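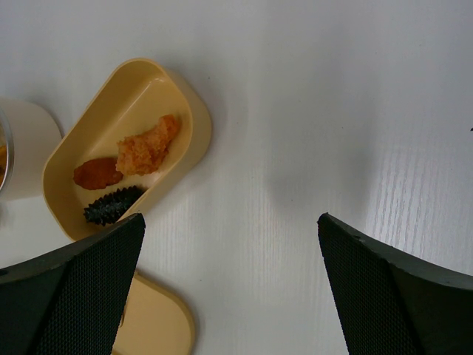 Fried pieces in the box, lid set down next to it.

Packing a Lunch Box Without Soggy Food
By Nilmini Abeysekara
August

Search Pastley tips Go

Fried food goes limp when it is shut in warm. Let it cool for 40 minutes with the lid off, then pack it. A sheet of paper towel under the pieces takes up some of the oil.

Put the biggest piece in first and fit the small ones against it. Anything with a strong smell or a dark sauce goes at the far end, in a paper cup if you have one.
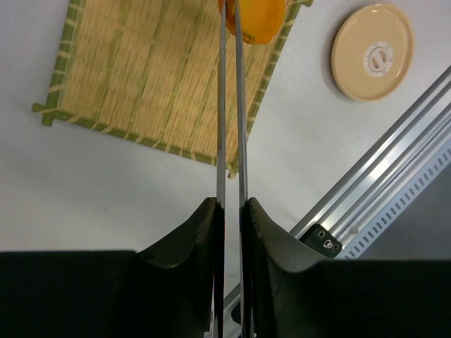 A bamboo mat is a good thing to keep on the counter for this job. Wipe it with a damp cloth along the strips and stand it on edge to dry - it will mildew if you put it away wet. Don't soak it.

Wash lids as soon as they come off. Plastic holds on to grease, so use hot water and dish soap, and leave the lid and box apart overnight. If the box still smells, fill it with warm water and 2 spoons of baking soda and give it 45 minutes. 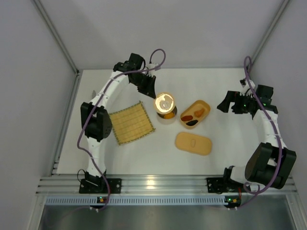

Mat, round clear container and open lunch box on the table, with the box's lid below it.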